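Kukside gripper: setup and upkeep of the hand-held unit
Project report, Ye-ji Yeo

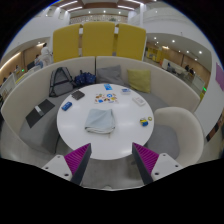 Took over the unit in June. Job was to get both fingers closing square again and write down how, so the next group doesn't start from nothing.

Fault first. Left jaw sat slightly low against the right. On cloth you got a pinch at the tip and nothing further down the pad. I blamed the pads, wrong, it was the mounting plate. Two screws had worked loose and the plate had turned a bit.

What I did
Power off, fingers open. Both jaws off, plates wiped down. Screws back in by hand, then tightened crosswise. Don't do one side fully and then the other, I did that the first time and had to start agian.
Pads: ribs brushed out with an old toothbrush, fluff packed right in. No solvent, it lifts the glue.

Then the cable. Vonix board dropped out whenever the wrist turned. Swapped the lead, taped it with slack, ran 300 open/close cycles. 8 dropouts, all in the first part before I moved the tape. None after.

Log counter read 2763 at the end, so next pad check is due at 3000 if we keep to Druso's sheet.

Still to do
Camera mount has some play in it, not touched.
Spare pads, none left in the drawer, need ordering.
Calibration file is the old one, finger gap needs measuring again and the new value put in before anyone records with it.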